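Who Makes the Rules for Robots?
A kids' guide to working safely with machines that move 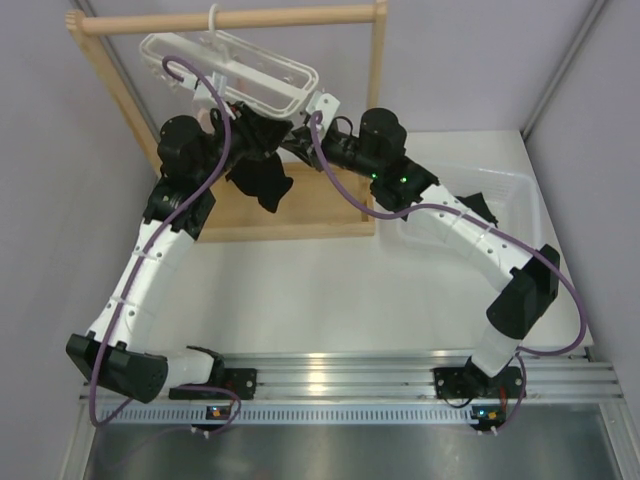 Eirlys Hughes
Workshop leader and robot safety writer, Onstead

I get to work near robots, and the question kids ask me most is "Can I touch it?" My answer is always "Not yet!" Let me tell you why.

Look at the two arms holding up that white plastic caddy on its wooden rod. They have to share a small space without bumping into each other. They don't get tired, and they don't look up when you walk in. An arm like that does what its program tells it to do (even if your fingers are in the way). So people have rules.

Some rules are written down in big documents called standards. A standard is a bit like the rules of soccer. Lots of people sit down together and agree on them, and then everybody plays the same way. Robot standards talk about things like how to stop a machine quickly and how to keep people out of its reach.

Then there are the house rules, which each workshop makes for itself. Ours fill 2 pages and hang by the door. I'll give you my favorites.

Stay outside the reach. Imagine the arm stretched out as far as it can go, in every direction. That whole space belongs to the robot while it's switched on. Yes, even when it's standing still! A robot that isn't moving might only be waiting.

Know where the stop button is before you start. My friend Digby Tomoana makes every new visitor point to it, grown-ups too.

Tie back long hair and tuck in hoodie strings. Grippers pinch, and elbows fold up like yours do.

Watch the cables. Arms bend and swing, so a cable needs enough slack to follow along, but a big floppy loop can get snagged.

One person is in charge. If Digby is running the arms, I don't press anything without asking him, and I've been doing this for 14 years.

Want to try it at home? Ask a friend to be the robot, with feet glued to one spot. Have them stretch and swing their arms slowly while you mark their reach with string on the floor. Then pick a stop word and practice it until your robot freezes every single time.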